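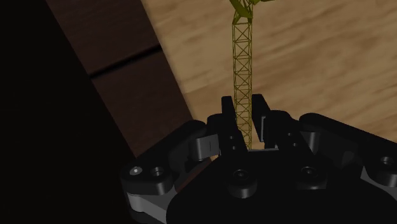 Amado Cruzado wanted to know, under my last post, whether there's anything left on AM radio after dark besides static and men shouting about gold coins, and whether a person living in an apartment with no yard could hear any of it. Yes and yes! I started typing a reply in the comment box and it got so long that I gave up and moved it over here, so Amado, this one is yours.

Some background for anyone new. I listen to far-off AM stations at night. The hobby has a name, DXing (DX is old telegraph shorthand for distance), and people have been at it as long as there has been anything to hear. You turn the dial slowly, you listen to what's under the noise, and every so often a voice comes up and says the name of a town you've never been to. I have been doing this for years now and it still gets me every single time.

What makes it work is the sky. During the day, AM signals mostly travel along the ground and fade out, and the part that goes up gets soaked up by a low layer of the upper atmosphere. After sunset that layer thins out to almost nothing, and the signal goes higher, bends, and comes back down somewhere else, sometimes several states over. Nothing about your radio has changed. The same cheap set that gave you three local stations at lunch is packed from end to end by nine o'clock. I find this completely wonderful and I've explained it to everyone I know, some of them more than once.

My own start was on a Tuesday, with the power out. The whole street in Bemthorpe was dark and I dug out an old battery radio to find out how long it would last. The local station was off the air too. So I kept turning, looking for any kind of news, and landed on a call-in show where a woman was explaining how to get a bat out of a garage. Leave the door up, lights off, go to bed. I listened to the whole thing. Then the host gave the call letters and the city, and the city was 1000 miles away. I sat on the kitchen floor with a flashlight and did not care when the lights came back. I think they came back at eleven or so. I didn't get up.

OK, gear, which is what Amado really asked about.

You can begin with whatever is in the house. A car radio is great, by the way. Car radios are often better at this than anything sold for the kitchen, and you can drive away from the noise, which is the main enemy. Park on a dark road with the engine off, and just go up the dial. I've had some of my best nights in a parking lot by the reservoir with a thermos and a blanket over my knees, looking I'm sure like someone who should be checked on.

At home I use a Renus portable that I bought used. It has a real tuning knob with some weight to it, a little light behind the dial, and a switch for wide and narrow that helps a lot when two stations are sitting close together. The speaker is fine for talk and pretty bad for music. The battery door is held on with tape. I love it, and I'm not going to tell you to go find one, there are plenty of sets that do the same job. What you want is a decent knob or buttons that step up one channel at a time, a headphone jack, and a radio that runs on batteries so you can carry it from room to room.

Carrying it from room to room is the apartment trick! Inside most AM portables there's a rod wrapped in wire, and that rod is the antenna. The whip that pulls out of the top is for FM and does nothing for you here. The rod hears well off its sides and poorly off its ends, so turning the radio turns the antenna. Pick a weak station, set the radio on a table, and rotate it slowly like you're opening a safe. The voice will swell up and then sink almost to nothing. Now do the same with a noise you hate. If you can point the end of the rod at the noise and still catch some of the station, you've won, and you haven't spent a dime.

Things in my place that make noise: the dimmer in the hall, the charger for my toothbrush, the TV (even off, sometimes), the aquarium light, and a power strip I have since thrown out. To find yours, tune to a blank spot at night, hold the radio like a metal detector, and walk around. When it buzzes louder, you're close. Unplug and try again. My upstairs neighbor has something that comes on at ten and ruins the bottom third of the dial until morning, and I've never found a polite way to bring it up.

After the window sill and the unplugging, the next step is a loop. I have a Lagman tabletop loop, a hoop on a stand with one knob. You put it next to the radio with no wires between them and turn the knob until the station jumps. The first time I did it I laughed out loud. A station I'd been straining at for a week was suddenly just there, reading hog prices. You can also wind your own loop on a wooden box or a picture frame, and plenty of people do. Mine was ugly and it worked and the cat destroyed it.

When to listen: I'd say the best hour is the one around sunset, and the second best is right before sunrise, and winter beats summer by a mile. Summer has thunderstorms, and lightning a long way off comes through as crashes right on top of whatever you want to hear. Around sunset the stations to your east are already in the dark and come in while your locals haven't faded yet. A lot of small stations have to cut their power or sign off when night comes, too, so there's this lovely jumble where they're all saying goodbye at once. I've heard sign-off announcements read by people who plainly have their coat on.

Fading is part of it. A signal will come up strong for a minute and then roll away, and another station on the same frequency will come up in its place, and they trade like that all evening. It drove me nuts at first. I'd get eight minutes of ads and furniture jingles and then the fade would hit right on the call letters. Most stations give them at the top of the hour, so be on your frequency a little early and stay put. Don't go looking for something better at 8:58. I have done it so many times.

Keep a log. I use a plain spiral notebook with the time, the frequency, what I heard and how well, and I write down the junk too. "Ad for tire shop, said downtown, possible Tredomgate." That one bugged me all of January. Tredomgate has a little station that shares its spot on the dial with a giant, and the giant sits on it every night like a couch. I had the tire shop, and half of a high school basketball score, and once a woman saying good evening. Then one night the giant went off for what must have been maintenance, and up came Tredomgate, clear as anything, with a swap show. A man had 2 laying hens and a stair runner and would take a chainsaw for the lot. I wrote it all down, including the phone number, which I had to talk myself out of calling.

I did write to the station. This is one of the nicest parts! You send a letter saying what you heard and when, with enough detail that they can check it, and you ask kindly whether they'd confirm it. The cards and notes that come back are called QSLs. Put in a stamped envelope. Little stations don't get a lot of mail from far away, and whoever opens it is often tickled. Tredomgate's answer came on the back of a program schedule, with "that was us!!" underlined, and a PS that the hens had found a home. It's on my fridge. Not everyone writes back, and I've had one letter returned unopened, but I still get a little jump at the mailbox.

My farthest so far is 3000 miles, a station across the water that came in for under two minutes just before dawn in December. It was one song and part of an announcement in a language I don't speak. I recorded it on my phone held up to the speaker, sent the clip to some people who know much more than I do, and they worked out what it was from the song and the time signal after it. I was late for work and told everybody at work why. They were kind about it.

A thing people ask me is why bother, when I could pull up any of these stations online in perfect sound. I do that too, for checking. If I think I'm hearing a certain ball game, I'll open the stream and see if the words match (the stream runs behind, so give it a minute). But I wouldn't sit up until one in the morning for a stream. I'd sit up for this voice that's coming and going on its own, with the noise behind it like surf, and a forecast for rain in a county where I don't know a soul.

So, Amado, my suggestion for your first night. Wait until full dark. Put the radio by the window on the side away from your TV. Turn off the overhead light, partly for the noise and partly for the mood. Start at the bottom and give every channel a slow count of ten, even the ones that sound dead. Turn the radio when you hear two stations at once. Write down any town you catch, and any street names in the ads, those are gold when the call letters get swallowed.

And then please come back and tell me what you got, even if it was the gold coins. I'll be on the low end of the dial tonight if the neighbor's thing stays off. There's supposed to be a swap show down near 600 that I've only ever caught the theme music of, and I have a fresh set of batteries.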